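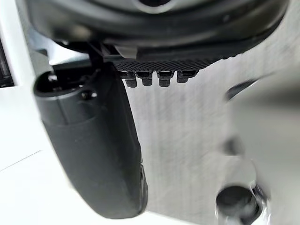
I've been promising a few of you a proper thread on the new grey surface in the back kitchen, so the kettle is on and I'm going to do it in one go. I went round and round on colour for most of the winter, and what settled it in the end was the streakiness. It's a pale grey but it isn't a flat one, there are lighter and darker streaks all through it, very faint, a bit brushed looking, and I've grown terribly fond of them.

The old one was plain white and I'd had it since we moved in. Lovely for the first month or so! After that every tea ring and every speck of turmeric sat there looking at me, and I was wiping it down before breakfast, which is no way to start a day.

First quote was from a big showroom out past the ring road, £1589 fitted, and the young man was very sweet about it but I had to go and sit in the car for a bit. That was for the back kitchen only, mind you, the little run by the door where I do my baking and the post gets dumped.

Then somebody on here (thank you, you know who you are) told me to try Widby's, the offcuts place behind the station. You have to go in the morning because they shut at 2, and you have to be prepared to rummage. I came home with my piece for £159 and I sang in the van.

It was a leftover from a much longer job, so the width was already right and they only had to trim one end. My gap is 90 cm, measured at the back AND the front, please do both, old walls wander all over the place. Mine was out by the thickness of a pencil.

Fitting was a morning. I borrowed two clamps, moved the bread bin to the ironing board and did the sealant myself, badly, then peeled it off and did it again after lunch. Second go is fine. There's one lumpy bit in the corner and that is where the fruit bowl lives now.

Flour, for those who asked. You can see flour on it if you get down level with it and look towards the window. Standing up with a mug in your hand, hardly at all. Crumbs from a seeded loaf show, crumbs from a white one seem to melt into the grey until you put your sleeve in them.

Cleaning. I use a damp Radik cloth (the waffly ones, I buy them in the five pack) and a drop of washing up liquid, and then I dry it with an old tea towel. I did try a spray for the first week and it left smears that drove me up the wall, so that's gone under the sink with all the other sprays.

I still put a board down for hot trays. I was told I needn't, and I'm sure that's right, but I was brought up to put a board down and I'm not going to stop now!

Beetroot: wiped straight off. Coffee: same. A splash of curry paste that I left overnight took a bit of rubbing and I had a nasty five minutes, but it did come up. I haven't been brave enough to try a biro.

The one thing I'd do differently is the wall behind. I'd painted it Brasier Cream, which I loved next to the white, and next to the grey it's gone a bit custardy. I've got three tester pots on the windowsill and a patchwork of squares above the toaster, and I change my mind every time the sun moves.

If you're choosing, do carry your sample about with you for a bit. I took mine to the Simiyu café and had it on the table under their yellow lamps and it looked nearly beige, and then outside on the wall it was properly grey, almost blue. At home it's somewhere between the two, depending on whether I've got the big light on.

Somebody asked whether it makes the room feel cold. I worried about that too. I've put the wooden spoons out in their jug, and a red tea towel on the hook, and with those nearby it feels quite cosy in there, more than it did with the white anyway.

Going to test squares four and five on the wall tomorrow while it's bright. One is a sort of mushroom. I'll report back, and if anyone has a pale grey like this next to a green wall I would love to see it, because that's where my thoughts are drifting now.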